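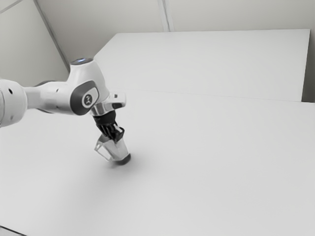

Nanmont Library News – August

Home | What's On | Borrow | Rooms | Newsletter | Contact

Search the catalogue Go

The seed drawers are filling up again!

If you have been into the library lately you will have seen the old card catalogue by the stairs, and if you have opened it you will know it is stuffed with seeds. We started the seed swap with 35 packets of runner beans and a shoebox of mixed poppies, and this summer we passed 1,580 packets borrowed (I did a small dance behind the desk). Thank you to everyone who has saved, dried, labelled and brought back.

August is when the real fun starts. Lettuces are bolting, peas are rattling in their pods and the calendula heads are going brown, and all of that is next year's garden if you catch it in time. Let the pods dry on the plant if the weather allows. If rain is coming, pull the whole plant and hang it upside down in a shed with a paper bag tied over the top – you'll hear the seeds dropping into it, a lovely sound.

Tomatoes want a bit more fuss. Squeeze the pulp into a jar, add a splash of water and leave it for a couple of days until it smells frankly awful. Then rinse it well through a sieve and spread the seeds on a plate. Kitchen paper sticks, so use a plate!
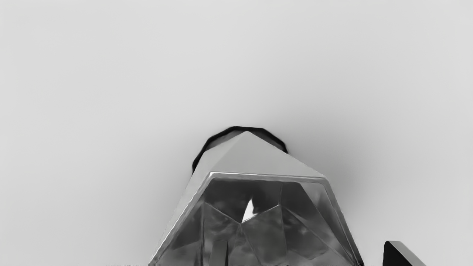 A study in grey, with a clear, faceted shape.

Buppha Phetsri has given us Thai basil and long beans from her plot on Skondero Lane, and both did well outdoors even in that cold spell. She suggests starting the basil on a windowsill and not being in any hurry to move it out. Houshang Alipour has brought in a tall, dark purple hollyhock that his family has grown for years, and a packet of tarragon that he says is slow but worth it. I've sown mine already and keep going out to look at the pot.

Please don't save seed from squashes or courgettes unless you have kept the flowers apart, as they cross very freely and can turn bitter. Shop packets marked F1 are best left out of the drawers too. Everything else is welcome, however little you have. Write the plant, the variety if you know it and the year on the envelope. We have spare envelopes at the desk, and pencils.

The next sorting session is in the back reading room at 2 in the afternoon, and children are very welcome (small fingers are brilliant at shelling peas). Bring a tray or an old baking tin with a lip. Tea is provided, and there may be courgette cake, given the state of my garden.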